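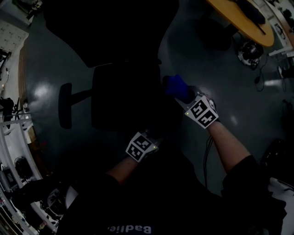 The chair on cleaning day, with the high back and the left armrest showing.

I put off writing this one for a while, mostly because I wanted to get past the honeymoon stage with the Sernano before I said anything nice about it. Everybody loves a new chair for a week! I've had mine for five months now, I've spilled on it, napped in it (badly) and rolled it over every inch of a hard floor, so I think I've earned an opinion.

Quick background. I'm 5'7", I sit for most of the day, and my old chair was a mesh Divbridge that sagged so much in the middle I was basically sitting in a hammock. I wanted something plain and black with a tall back and armrests that didn't wobble, and I didn't want to pay the kind of money that makes you afraid to eat lunch at your desk. The Sernano came up on sale at Jillell, which is the office furniture place out by the highway near me, and I brought it home the same afternoon.

Putting it together took me 43 minutes, and that includes the part where I put the left armrest on backwards and had to take it off again. There are 13 bolts, all the same size, bless them. The little wrench they give you is junk, so use your own if you've got one. The instructions are pictures only and the one for the tilt plate is upside down compared to all the others, so look at that step twice before you tighten anything.

OK, the sitting. The back is the best thing about it. It goes up high enough that I can lean my shoulders into it on a long call, and I hadn't realized how much I'd missed that. The seat is firmer than I expected. The first couple of weeks I was kind of grumpy about it and kept a folded towel around just in case, but it has softened up a little and I don't notice it anymore. If you like a squishy seat, go sit in one at the store first, because this is never going to be that chair.

The armrests are fine. They sit on short posts and they don't adjust, which would be a dealbreaker for some people. For me they land just under my elbows and slide under the desk with a hair to spare, so I got lucky there. Measure yours before you buy!

Now cleaning, which I get asked about more than you'd think. Black shows everything. Dust, crumbs, cat hair, that gray fuzz that comes from who knows where. Once a month or so I pull the chair out into the open where the light is good, stand over it and go at the seat with both hands, starting at the back edge and working toward the front. The gap between the seat and the backrest is the worst spot by a mile. I once got a whole pretzel out of there. A barely damp cloth does the job, and I skip the spray cleaners after one of them left a cloudy patch that took three tries to get off.

The casters roll great on a smooth floor, maybe a bit too great. Ours is shiny and dark and slopes a tiny bit toward the window, and if I stand up fast the chair goes wandering off by itself. I ended up buying a set of the softer Nikolaidis wheels, and those are quieter and stay put better. They popped right in. I kept the originals in a drawer in case I ever move somewhere with carpet.

Things I don't love: the tilt knob is stiff and hard to reach, the height lever squeaks, and it had a strong new-furniture smell for the first ten days. I left it by an open window overnight a few times and that helped.

Would I buy it again? Yep, on sale. At full price I'd want armrests that move and a better knob. Four stars, and I'll update this if the squeak gets any worse.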